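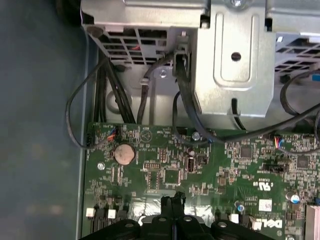 I'd been meaning to get to the Noltgate repair fair for years, and this time I finally managed it, thanks to a lift from Tharun and a very early start. It fills the whole of the old Tevitthorpe corn hall, with 15 rows of tables and a queue for the tea hatch that never got any shorter (go before eleven, that's my advice!).

We did the computer end first. I'm no expert, but I do like seeing a desktop with its side off, all that silvery metal with slots punched in it and the green board underneath. I came away wanting to open mine up and hoover it.

Then on to the Kamath table, where a lovely woman let me rummage through a biscuit tin of old radio knobs. She reckons she has 4000 at home. I bought 3, for a set that's been missing its volume knob since February -- and one of them even fits.

Processors came up again over lunch, as Tharun wants a newer one and I wanted a sausage roll. He talked about sockets, I nodded.

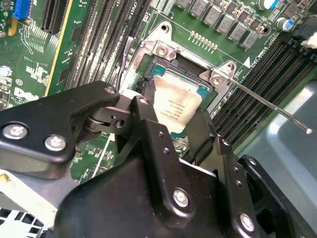 Getting there and parking

The Skundine bus stops right outside, but only hourly. We parked in the field behind the hall, which was free and very muddy, so take boots. Entry was £3, and children get in for nothing. There's a ramp at the side door -- the front has steps.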